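A Sunday visit to the robot people in Holtside

6 October 2024

I promised to write more in this blog about things that are not my garden, so today I write about robots. Last week I went to the open day of Vonar, a small company which has its office in Holtside, above the old print shop. I read about it on the board at the library. I came to this country as a bookkeeper and I know nothing about machines, but I like to see how other people spend their working day.

I expected noise and oil. There was a carpet, a coffee machine and a big screen on the wall. The man who received us was Fraser Purves, and he explained that most of their work happens in simulation. The arm, the table and even the room are made by the computer. The program learns there first, and only later they try it on metal. The real arm stood in the next room behind a glass door and it was switched off that day, which made one boy in our group very disappointed.

The task they showed is called peg insertion. There is a gray block with a square hole, and the robot must bring a bar to the hole and put it in. They call the whole project Unus. I asked what the name means and received three different answers. 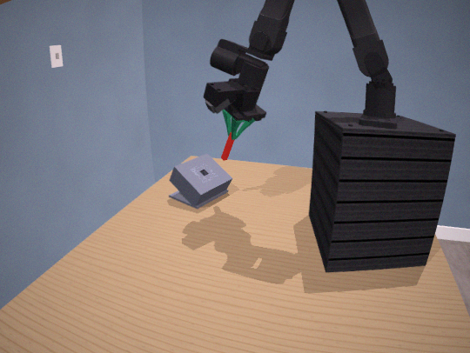
The arm over the block with the square hole. The room exists only in the computer.

Fraser let us sit at his desk in groups and look at the simulation from different sides. He could stop it, go back, change the light, move the block to another place. With a real robot, he said, you need one person to put everything back after each try, and this person becomes tired and bad-tempered by lunch. In the computer it goes back by itself. They had let it run 1000 tries during one night, and in the morning he read the results with his breakfast.

I asked how many tries they have made since April, when the project began. He looked in a file and told me 1388 for the newest version only, because they do not keep the old ones. As a bookkeeper I was not happy to hear this. I would keep the old ones.

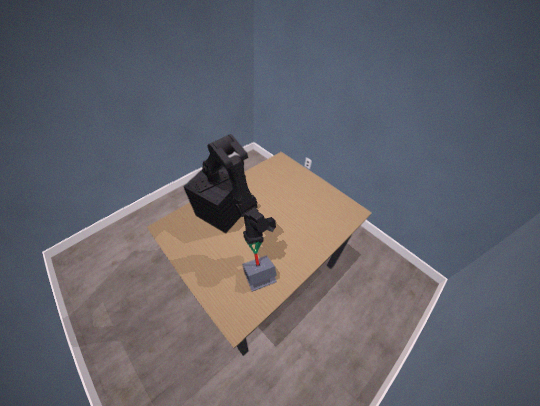 My own question, which I had carried with me from the bus, was how a program knows where its hand is. When I reach for a cup I do not think of it, but a program has no skin. The answer was long and I understood half. It has numbers for each joint, and from these it calculates the position of the tool. On the screen this position is drawn for the humans with a green V and a red line below it, and when the red line came down on top of the gray block even I could follow what was meant. A lady beside me thought it was a laser. I had thought the same but kept quiet.

After this there was a short talk by Alistair MacRitchie, who is older and started the company together with a friend named Gourlay. He talked without slides, and I was grateful. He said the difficult part is always the last bit of the movement. To bring a hand near to a thing is easy for a machine today. To push one thing into another with very little space around it is difficult, and a small error of angle is enough to make it stick. I thought of my front door key in winter.

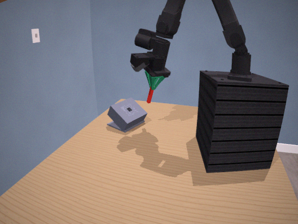
He also told that a program can become too used to one place. If the block always stands in the same corner, the robot learns the corner and does not learn the block. So they move it, they turn it, they change how it leans. It reminded me of my first English teacher, who made us say the same sentence in the kitchen, at the bus stop and on the telephone. I hated it, and it worked.

Then came questions. Somebody wanted to know about jobs, of course, and Alistair answered politely but not very clearly. The boy wanted to know if the robot can lose. Fraser said yes, many times each day, and showed him a list with 68 failed tries from one afternoon. The boy was much happier after that.
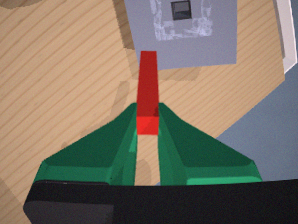
He was allowed to choose one try from the list and watch it slowly, again and again, while the rest of us drank coffee. I stayed behind his chair longer than I had planned. At slow speed you begin to hope for the thing, as with a child who carries a full glass.

The open day finished at four and I walked to the bus with the lady of the laser. There will be another one in spring, and Fraser promised that the real arm will be switched on. The group is limited to 8 persons, so write to them early if you wish to go. The entrance is from the yard side, the bell is the lower one, and the stairs are steep.

Next time again the garden, I still have to tell you about the pears.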